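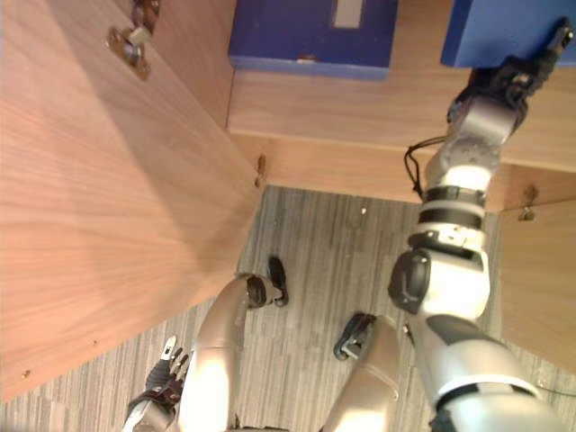

Reading mornings at Tuddale – how the first term has gone

Hello again, and thank you to everyone who wrote back after the last newsletter. I had more replies than I expected and I'm still working through them, so if you're waiting on me, please give me a nudge!

Lots of you asked how the reading mornings are going, so I'll start there. For anyone who missed it, we've been giving the children in years 3 and 4 the first half hour of the day to read whatever they like. There's no worksheet and no quiz at the end, and they don't have to finish a book they've gone off. I was nervous about that last part (I'm a finisher, I can't help it) but Nisha Pathak talked me round, and I'm glad she did. Some of the children who used to drag themselves through chapter after chapter of something they'd stopped caring about by page ten are now on their third or fourth book.

We've had wobbles. The first fortnight was noisy, and half the class seemed to spend it swapping books with each other. I very nearly brought the reading logs back. What helped was reading at the same time myself – a proper book, for pleasure, where they could see me. 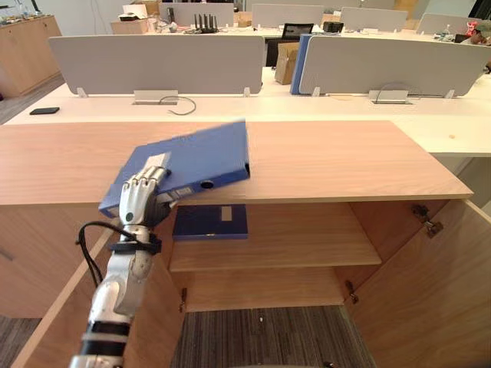 The other change was letting them talk. We now stop six minutes before the end and anyone who wants to can tell the person next to them about what they've read. That's all it is. I don't go round collecting answers, though I do earwig a bit. One boy who hardly spoke to me in the autumn gave his neighbour such a full account of a book on shipwrecks that she went home and asked for it for her birthday.

I know a few parents are worried about comics, and I've had a couple of very polite emails on the subject. My own view is that comics are reading. A child who is following the pictures, the speech and the jokes all at once is working hard, and most of them wander over to other things in their own time. If yours hasn't wandered yet, I'd leave it until the summer before fretting. Do come and see me if you'd like to talk it over, though. I'm around most afternoons until 4.

Ashok Bansal, who teaches the same age group over at Clurham, is trying the mornings with his class from March. He's going to add a family version, where a grown-up can come in and read alongside their child, and I'm more than a little jealous of the idea.
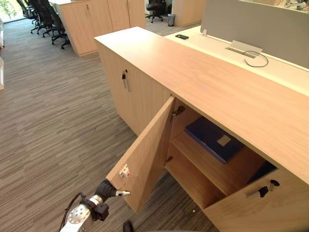
I've asked whether we could do the same here after Easter, and the answer so far is a cautious yes. We'd have to keep it to a few families at a time, and I'd need to know who could manage a start straight after registration. Grandparents, aunties and older cousins are all welcome, and you can read in any language you like. In fact I'd love it if you did, as we have plenty of children who speak one language at home and hardly ever see it on a page at school.

If you're interested, drop a note in your child's book bag with your name and the mornings that suit you. And if there's a book your family has loved to bits, put the title on the same note and I'll add it to my wish list, which is already far too long!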